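Plumport List > Household & Pantry > Thread: Baskets, again

Re: Baskets, again

On Thursday a list member wrote:

> I bought two baskets for the kitchen table, one for fruit and one for
> everything else. Within a day the fruit basket held keys, stamps and
> a battery. The fruit was on the counter. What am I doing wrong?

Nothing. You have described every kitchen in Stellville, including mine. A basket is an invitation, and people will drop into it whatever they happen to be holding.

My own cure is labeling. Tags fall off wicker and get chewed, so I'm now of the school that writes on the table: one lowercase word in thin black ink, next to the basket it belongs to. The packing tape then has no excuse.

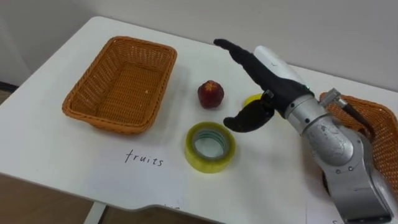

Skatik list digest, quoting a reply from Ntuli: I tried writing on the table and my family read it as a suggestion. Also, ink on a white top is forever, or at least it has outlasted 3 cleaners and a lemon. Use a grease pencil.

Fair point about the grease pencil. I will only say that forever is about how long I intend to go on wanting the fruit in the fruit basket.

On the matter of size, get the flared kind with a wide floor. Deep baskets are where plums go to be forgotten, and you find them by smell. And leave a gap between the two. Mine used to touch, and anything dropped in a hurry landed on the rims and rolled off toward the wall.

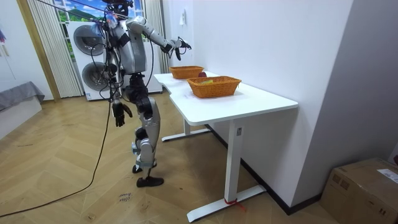 The gap does collect things, I admit. A piece of fruit that hasn't made up its mind can sit out there for days. I give it until after supper, then I pick a basket for it. Tape goes in with the string and scissors, and keys go on the hook by the door, where they have never once been.

If anyone still has the 40-cent liners from the church sale, I could use 2.

Replies (3) | Shares (2)
Back to top | Contact the list owner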